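Community Help > Robots and Automation > Rules and Good Practice

What should go in a one-page rule sheet for a tabletop robot arm that people teach by hand?

Asked in September by the Rutetton makerspace account

We have a small arm with a two-finger gripper on a bench at our space in Gumodville, and I'm so excited about how much it's getting used! People come in, lead the arm through a task, save the run and go home. We now have 106 saved runs and no written rules at all, just a sticky note that says "be careful."

I'd like one printed page that a new person can read before touching anything. I know the big safety standards exist, but they're written for factories and I get lost after the introduction. Our arm is light and slow, though it can still pinch. What would you put on the page? I'm after both the safety side and the "please keep the runs usable" side, because half our trouble is that things on the bench move between sessions and then nothing matches up.

Answer 1 (accepted)

Oh, I love this question. We went through the same thing at the Zusness club and ended up with a page I'm still pretty happy with. Start with people, then the bench, then the saved runs.

People first. One person is in charge of the arm at any time, and that person says out loud "arm live" before motors go on. Hands stay out of the reach area while it's live unless you're the one leading it. The stop button has to be where the person in charge can hit it without leaning across the arm (ours was behind the monitor for months, yikes). Long hair tied back, no dangling badges or scarves. Run at the slow speed setting until a new motion has played through 3 times cleanly.

Then the bench. Split it into a work zone and a parking zone. Anything that isn't part of the current task lives in the parking zone, and the work zone gets checked before every run. I'd go with the far edge for parking, as long as the arm doesn't sweep back there in your tasks.
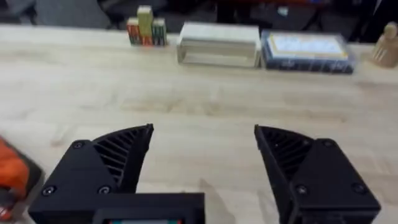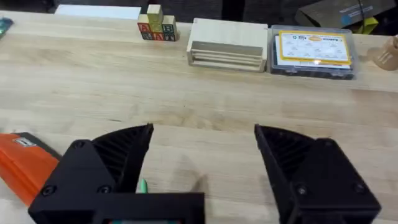
Fingers open over the bench, blocks and containers along the back.

Tape the line between the zones. Seriously, tape! We argued over "far enough back" for weeks and a strip of masking tape settled it in one evening. Pens are the worst for us, they roll everywhere, so ours go in a cup when the arm is live.

For the saved runs, write down four things each time: the task, who was leading, which objects were out, and anything that got moved partway through. If something gets moved, stop and start a new run. Don't patch the old one. We threw out 29 runs because the notes didn't say what was on the bench, and that hurt.

Last thing: look at the gripper fingers and check their screws at the start of each session. Takes no time and it's a nice little ritual.

Answer 2

Agree with most of that. I'd add a line about power. Motors off before anyone reaches in to reset objects, every single time, even for a quick nudge. People get relaxed with small arms.

Also please don't write "complies with" any standard on your sheet unless someone qualified has gone through it with you. Call it house rules. You can still borrow the way a risk assessment works: list what can pinch, hit or drop, write what you do about each one, and read it again whenever you change the gripper or the task. Ours came out of the Magalhães workshop binder and we rewrote it almost completely to fit our own bench, which was really fun to do as a group.

Answer 3

laminate it!! and use big type. our first one was 130 lines and not one person read it

Comment from the asker

This is fantastic, thank you all. Tape is going down tonight. I'm putting "arm live" at the very top and the motors-off line right under it, and I'll post the page when it's been through a few sessions.

Related questions
Where should the stop button go on a shared bench?
How do you name saved runs so other people can find them?
Is a light arm safe to use without a fence?
Good start-of-session checklist for two-finger grippers
Who is allowed to change the speed setting?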